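Section 5: Releasing Your First Single

This is the fun part! Your artist profile is set up, your payout details are saved, and now you get to put a song into the world. Set aside an evening, pour yourself something nice, and work through the steps in order. Vindance saves your draft after every screen, so you can stop whenever you like and pick it up later from the Drafts tab.

Before you start

You will need your finished master, your cover art, and the legal names of everyone who wrote or performed on the track. If you recorded a cover, read Section 6 first.

Upload the audio

1. From the dashboard, choose New Release, then Single.

2. Drag your master onto the upload panel. WAV and FLAC files are both fine. MP3s are rejected, even really good ones.

3. Wait for the waveform to appear, then press play and listen to the whole song. Yes, the whole song — it's a thrill to hear it here, and a clipped ending or a missing intro is much easier to fix now than on release day.

Caution: Once a release has been approved, swapping the audio means taking it down and starting over. You may lose your play count.

Add your cover art

4. Click the gray square beside the waveform and choose a JPG or PNG. It has to be perfectly square. Bright, simple art works wonderfully on a phone, where most listeners will meet your song at thumbnail size.

5. Check the preview in all three sizes. If the title gets lost in the smallest one, try bigger letters or leave the title off altogether.

Note: Logos, web addresses and prices on cover art will hold up your approval. 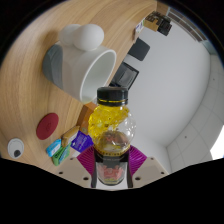

Fill in the credits

6. Type the song title exactly as you want it to show. Leave out "feat." and the guest's name. Add guests under Featured Artist and Vindance writes it into the title for you!

7. List each songwriter by legal name. Stage names go in the Performer field. Our sample account shows how this looks: Nhung Lục is entered as songwriter, and her band, Wallgate, as performer.

8. Enter the songwriting splits. They must add up to 100 percent, and the Next button stays gray until they do.

Note: If a co-writer is signed to a publisher, enter the publisher's name too. For example, a writer signed to Rätsep would have Rätsep in the Publisher box beside her share.

Pick your date

9. Choose a release day at least 42 days ahead if you'd like to pitch the song to playlist editors. You can go sooner, but the Pitch button won't appear.

10. Press Submit. Review normally takes 2 working days, and you'll get an email either way.

While you wait, go make your pre-save link (Section 7). It only takes a minute, and watching the first few saves come in is a real treat.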